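Altville中古車再生センター見学記

自動車流通の業界団体が募集した見学枠で、Altvilleにある中古車再生センターを訪ねた。下取り車を受け入れ、検査、整備、内外装の仕上げ、撮影を経て出品するまでを一つの敷地で行う施設である。運営はJonton。見学日は2019年3月30日、参加者は20名、所要時間は昼食を除いて半日だった。

受付を済ませ、入館証と保護めがねを受け取る。靴はつま先に芯の入ったものを各自持参。場内の写真撮影は工程エリアに限り禁止で、メモは自由に取れた。

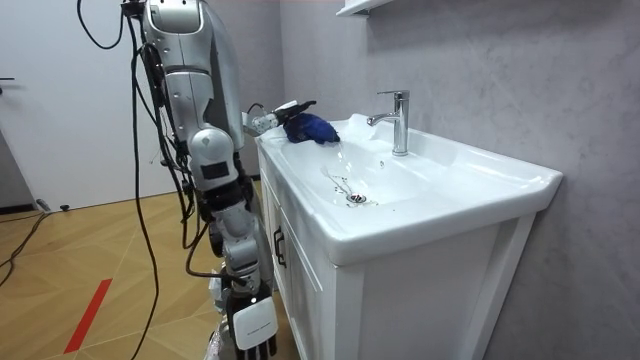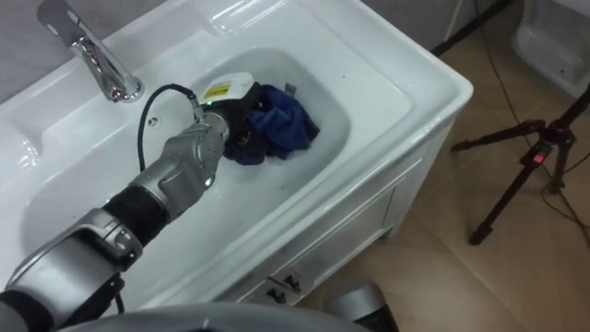 洗面台まわり

案内役は工程管理のEamon McGrath氏。最初に会議室で30分弱の説明があった。年間の処理台数は4,000台、当日の在庫は482台。在庫の内訳はSUVとハッチバックが大半で、商用バンは別棟で扱う。入庫から出品までの目標は営業日で6日、塗装を伴う車両は9日としている。目標を超えた車両は朝の打ち合わせで一台ずつ理由を確認するという。

受入検査

入庫レーンは3本。車両はまず下回りを洗浄し、その後リフトに載せる。検査項目は外装、内装、下回り、電装、書類の五区分に分かれ、結果は端末に直接入力する。塗膜厚はパネルごとに複数点を測る。基準値を外れた点があれば、周辺の測定点を増やして補修範囲を推定する。測定器の校正は始業時に標準板で行い、記録を車両データとは別に保管していた。

故障コードの読み出しは入庫時と出庫前の二回。入庫時に消去は行わない。消去してしまうと、断続的に発生する不具合の手がかりが失われるためである。試走は敷地外の公道を含む固定経路で、低速の段差、登坂、定速走行を一通り行う。担当者は二人一組ではなく一人で、所見は停車後に入力する決まりになっている。

タイヤは溝の深さのほか、製造週と偏摩耗を見る。四輪の銘柄が揃っていない車両は、同一軸で揃っていれば可とし、出品情報に明記する。ここは施設によって判断が分かれるところで、参加者からも質問が出た。McGrath氏の回答は、四輪交換の費用を販売価格に載せても回収できない価格帯がある、というものだった。

整備と部品

整備区画のリフトは12基。うち2基は電動車用で、絶縁マットと専用の工具棚が備わる。高電圧系の作業中は黄色い柵で囲い、柵の鍵は作業者本人が携帯する。当日はハイブリッド車1台が作業中で、見学者は柵の外側に引かれた線までしか近づけなかった。

部品の発注には在庫管理ソフトのEndskaを使用している。検査結果から必要部品の候補が自動で並び、整備担当が確定する方式である。導入前は紙の伝票で、誤発注の多くは年式途中の仕様変更を見落としたものだったそうだ。車台番号で照合するようになって返品は減ったが、純正オプションの後付け品は依然として照合できず、現物を見て判断している。画面の反応は、見た限りではやや遅い。

ブレーキパッドの交換基準は残り4mm。法定の基準より厚い段階で換える。ワイパーゴムとエアコンフィルターは状態を問わず全車交換とのことだった。

外装補修

塗装ブースは2室、隣に調色室がある。メタリック塗装は面ごとの粒子の見え方で差が出やすく、試し板を3枚作って照明の色温度を変えながら確認する。灰色系は在庫に多いものの、調色に最も時間がかかる色でもあるという。隣接パネルへのぼかしを前提に工数を見積もっており、フロントドア1枚の補修でもフェンダーと後席ドアにクリアを延ばす場合がある。

デントの修理は外部の技術者が週に3日入る。裏側から工具が届く範囲は塗装せずに直し、届かない場合は引き出し式に切り替える。ホイールの縁傷は切削仕上げのものだけ外注で、往復に4日かかる。これが全体の日程を最も乱している、との説明だった。

内装と撮影

内装仕上げの責任者はBergþóra Lykkegaard氏。人工皮革と本革では洗剤も乾燥時間も分けている。布製の天井内張りは水分を与えすぎると接着層が剥がれるため、汚れの部分だけを叩いて落とし、広い面での洗浄は行わない。臭気の判定は窓を閉めて30分置いた後、二名が別々に点数を付ける。点が二段階以上離れたら三人目が入る。喫煙車は空調の送風経路まで処理するが、完全には取り切れない車両もあり、その旨を出品情報に記載する。

撮影室には回転台があり、外装を36方向から撮る。内装と傷の写真は手持ちで追加する。傷の写真には必ず目盛り付きの定規を当てる。サンルーフ装着車は開閉両方、シートヒーターや周囲確認カメラなどの装備は、作動中の表示を撮ることになっている。装備表の記載と実車の食い違いは、この段階で見つかることが多いらしい。

質疑

最後に会議室へ戻り、質疑が40分あった。主なものを記す。

・保証修理の発生率は公表していない。件数の多い部位は補機バッテリーとドアの開閉機構。
・入庫車の搬送は運送会社のLiに一括で委託。搬送中の傷は、積み込み時の写真と受入検査の写真を照合して判定する。
・電動車の駆動用電池は、車載の診断値に加えて満充電からの走行試験を行う。全車ではなく、診断値が一定を下回った車両に限る。
・試走経路は5月に変更予定。現経路の一部で道路工事が始まる。

塗膜厚の測定点数と臭気判定の手順は、当方の検査票にもそのまま取り込める内容だった。切削ホイールの外注日数は当方でも同じ問題を抱えており、後日、外注先の選び方について書面で問い合わせることにした。帰りのバスは予定より15分遅れてAltville駅に着いた。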